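Section 5. Setting Up the Sorting Table

This section is for members of the Wirnadstead student robotics club working on the Trodero sorting project. Read Section 4 (Power and Emergency Stop) first. Two members must be present whenever the arms are powered.

5.1 Before you start

Check that the stop button is within reach of the person who is not at the keyboard. Tie back long hair and take off lanyards. Put bags and coats in the hallway.

Caution: Do not lean over the table while the arms hold torque, even if they are not moving. A held arm can drop or jump when the program restarts.

5.2 Preparing the table

1. Wipe the tabletop with a dry cloth. Do not use spray cleaner near the arms.
2. Check the bolts on the black frame by hand. If one turns, tighten it with the hex key from the drawer marked Porport.
3. Follow each cable bundle down from the arm with your hand. It should move freely and not pass under a bin.
4. Set out the bins listed on the task card. Turn them to the angles shown on the card. They do not have to be square to the table.
5. Place the toiletries. For the first round use full-size bottles and tubes. Small bags and razors come in later rounds.

Note: Clear bags and see-through bins are the hardest items for the cameras. If a blind is open and there is glare on the wood, close it before you record.

5.3 Homing and recording

1. Start the control program, called Lü on the club computer, and choose Home Both Arms.
2. Wait until both arms have stopped. Home the left arm again by itself if it stops short.
3. Open and close each gripper 2 times at low speed.
4. Check both camera views. The fingers must show in the wrist view, and the overhead view must take in all the bins.
5. Record one practice run and delete it.
6. Record your set. A full set is 128 runs, and the disk must have at least 200 GB free before you begin.
7. Write the set number and your initials in the log. Report any dropped item, including ones you picked up yourself.

Wrist view and overhead view of the toiletries task: 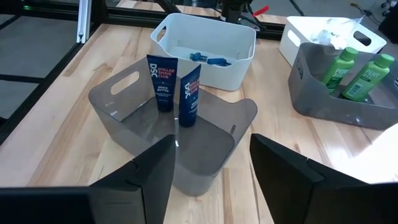
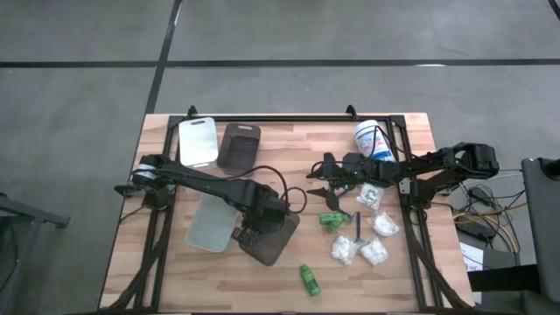 Comment from Pierina Cirillo, Jun 21, 2025: Step 2 of 5.3 should say what to do if the left arm stops short a second time. Our group kept homing it and lost almost an hour. Restarting Lü cleared it, but we had to record the practice run again. Could the log also get a column for which task card was used? Sandro Fiore and I had two sets with the same number and had to open the files to tell them apart.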